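Pre-purchase inspection checklist: Tresard two-arm bench cell, supplied by Dolten
Inspector: Engelbert Mösli
Date: Sat 25 July
Quoted rating: 500 g per arm, 900 mm clear width

1. Mounting
Both arms fixed to front rail – OK. Bolts checked with torque key, none moved.
Comment: paint marks on the bolt heads would make the weekly check quicker. Ask Dolten.

2. Enclosure
Corner posts square, no sharp edges – OK.
Front is open. No guard or light curtain in the quoted price.
Comment: FAIL until a guard is priced. Turcotte offers one that fits this rail.

3. Grippers and handling
Soft goods test, baseball caps. Finger pads clean, no nicks – OK.
Comment: watch the overlap between the two arms near the back wall. Speed limit to stay at 20 per cent while staff are learning. 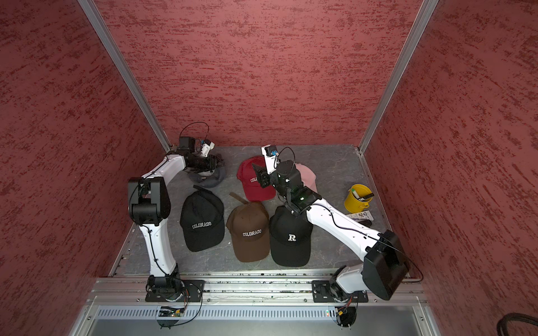 Item 3, both grippers over the caps at the back of the floor.

4. Cables
Insulation sound, plugs seated – OK.
Comment: cable loops on the arms hang free. Clip spacing to be agreed. Small circuit boards at the front rail have no cover that I could find in the parts list. Minor, but wanted before sign-off.

5. Stopping
Stop button tested from left and right of the bench – OK.
Arms hold position on stop. On loss of power they sink slowly, so hands stay out until both are at rest.
Comment: manual page on this is poor. Salley to send the revised one.

6. Working with a pile
Both arms reaching into the same heap of caps. Pads to be wiped after each session.
Comment: no pinch guard on the wrist joints.
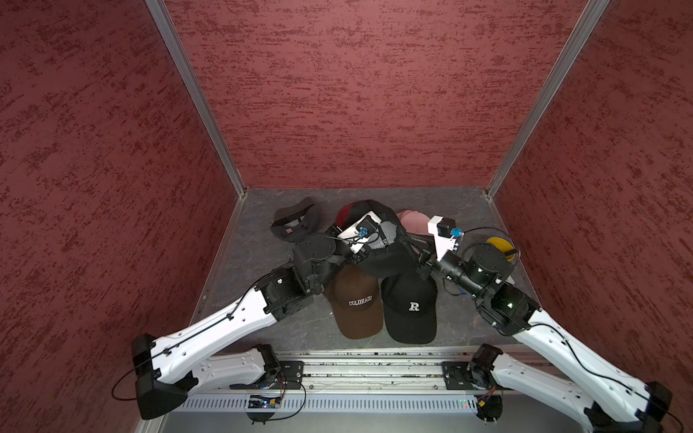
Can one person run the cell alone?
Only after the guard is fitted. Until then a second person stands at the stop button.

7. Paperwork
Serial plate 476 matches delivery note – OK.
Spare fuses missing from the box.

Result: not accepted yet. Items 2 and 4 to be put right, then re-inspect.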